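Seidu Agbeko
I promised some of you a report from the open day at Hollum. I wrote notes on the bus home, so I will post them in pieces. Sorry in advance for my English, it gets worse when I am excited.

Seidu Agbeko
First, how it was organized. You sign your name at the door, you get a sticker, and then you can go to any of the tables. No big stage and no music. I liked this very much. At the last fair I visited the music was so loud that I understood only half of the talks.

Seidu Agbeko
Before lunch I was at the Oltmanns table. They had a machine for sorting screws, behind glass. It is fast and it looks expensive. The man was friendly but every answer ended with a brochure. I have 4 brochures now.

Seidu Agbeko
After lunch I went to the room upstairs, where the small arms were. This is the part I came for. The group is called Avell and they build printed arms with hobby servos, the kind you can repair at your kitchen table if you have patience.

Seidu Agbeko
Rakiya Ogundipe gave the demonstration. The task was simple to say: take a small thing from the table, put it into a cup. She said that people always ask for something more difficult, and then they watch this one for ten minutes and stop asking.

Seidu Agbeko
How they teach it: a person moves a second arm by hand, and the first arm copies. The computer saves the movements together with the camera pictures. For this task they recorded 80 of these. Then the training runs during the night on one normal computer with one graphics card.

Seidu Agbeko
She told us that 4 of the recordings were thrown away, so the training used 76. In the bad ones the person had stopped in the middle to think, and the arm learned to stop and think also. People laughed, but she was serious. She had to search a long time for the reason.

Seidu Agbeko
I asked if it is better to record more or to record cleaner. Her answer was "cleaner first, then more." She also said to change the start position of the object a little each time, otherwise the arm only knows one place on the table and it goes there even when there is nothing.

Seidu Agbeko
A question from the back was about light. Yes, the light matters. In October they moved the table closer to the window and the old training was almost useless in the afternoon. Now they record in the morning and also late in the day.

Seidu Agbeko
Then we were allowed to drive it ourselves, 2 minutes for each visitor. I must be honest, I was bad. The hand wants to go faster than the motor can follow, and you have to learn to wait. A girl of maybe nine years did it much better than me and then she went back to the end of the line to do it again.

Seidu Agbeko
What surprised me is how much you feel the gravity. When the arm is stretched far out, the servo at the shoulder has to work hard and everything trembles a little. When it is folded, it is calm. So they try to keep the work close to the base. I will remember this for my own build.

Seidu Agbeko
Small things I wrote down for myself:
— fix the cables before you calibrate, not after
— calibrate again after every change of a servo
— print the fingers two times, they are the first part to break
— put a name on every power supply (they use different voltages and the plugs are the same!)

Seidu Agbeko
Some people asked me about the price. Treasa Ó Conaill from the same group said she will put the full parts list online when she has cleaned it up. I don't want to give a number from memory and be wrong. The printing takes a few days if you have only one printer.

Seidu Agbeko
One criticism, and I said it to them also: there was no paper to take home from the upstairs room. Downstairs too much paper, upstairs none. A single page with the steps would be enough for a beginner.

Seidu Agbeko
They do the next open day in spring, with a workshop for building the gripper. The places are limited. I have already written my name on the list, and the girl's mother wrote hers directly under mine.

Seidu Agbeko
Last one for tonight. The printed arm in green and orange, at its table with the cardboard, the little yellow piece and the round cup. If you have questions, write them below and I will answer tomorrow after work.

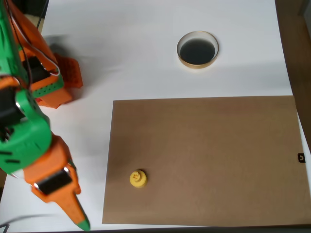

Ciarán Coughlan
Did she say whether they train again from zero after swapping a servo, or is calibrating enough? I changed the elbow one on mine last month and it has missed to the left ever since.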